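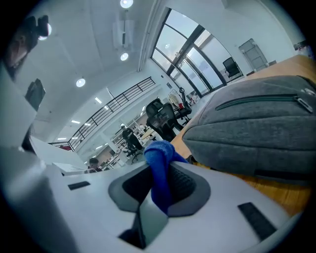 Gray backpack on the desk, blue cloth out. Desk wipe-down and bag clean-out go together, see below.

Desk and bag: the ten-minute reset
By the Wakville Workroom Tips desk
August
4 min read
34 shares | 2 comments

Quick one this month. Bags on desks. Everybody does it, me included, and the bottom of a backpack has been on the train floor, the cafe floor, under the sink at the gym. Then it goes where you eat your sandwich. So do both at once, bag and desk, end of the day, before you pack up.

What you need
Two cloths, one damp, one dry. Any soft cotton or microfiber. Small bowl of lukewarm water, a drop of dish soap. Old toothbrush. Lint roller if you have one.

Color code your cloths. Blue for desks, anything else for the kitchenette. Costs nothing and stops the sink rag ending up on somebody's keyboard. We did this at the Itberg office and it stuck, mostly.

Empty the bag first
Everything out. All of it, the small front pocket too. Receipts, dead pens, the granola bar from spring. Turn it upside down over the trash can and shake. Crumbs live in the seams so pull the lining out as far as it goes and run the lint roller down it. No roller, wrap tape around your hand sticky side out.

Heather gray hides dirt really well. Check the bottom edge and the back of the straps in daylight, not under the lamp.

Fabric
Brush dry first. Wetting dust just makes mud. Then damp cloth, soap, small circles, work from the outside of the mark toward the middle. Wipe again with plain water or the soap dries to a ring. Padded or quilted panels soak up more than you'd think so go easy, wring the cloth till it stops dripping. Leave the bag open overnight, hung up if possible. No radiator, no hair dryer.

Check the care label before you put any backpack in the machine. Mine said no and I did it anyway. The foam went lumpy and never came back.

Zippers
Sticky zipper: toothbrush along the teeth, dry. Then rub a plain candle stub or a pencil tip over them (candle for light fabric, pencil leaves gray) and run it back and forth a few times. Metal pull gone dull, buff with the dry cloth. Dont use cooking oil. It picks up lint and a week later you're worse off.

The desk
Wood desk, finished top: damp cloth, not wet, with the grain. Dry cloth straight after. Coffee rings, same thing, a second pass. Don't forget the front edge where your wrists sit, it gets tacky and you stop noticing it. Bare or oiled wood is different, skip the soap and ask whoever sold it to you.

Skip the spray polish too. Builds up, goes cloudy, papers stick to it.

If the desk gets window light, move the bag and the mouse pad around every couple weeks. Wood changes color in the sun and you get a nice clear backpack shape otherwise.

Washing the cloths
Warm wash, no fabric softener, it stops them soaking anything up. New dark or bright ones go in alone the first time. I lost a white shirt to a blue one. Hang to dry, dont leave them balled up in teh drawer.

Where the bag goes after
Hook on the side of the desk, or a hook by the door. Not the back of a chair, a heavy bag can tip it. The Rorkitz space has a row of hooks at hip height and the desks there stay clear without anybody nagging.

Next month: keyboards and chair arms.

200 views | Comments (2) | Share this tip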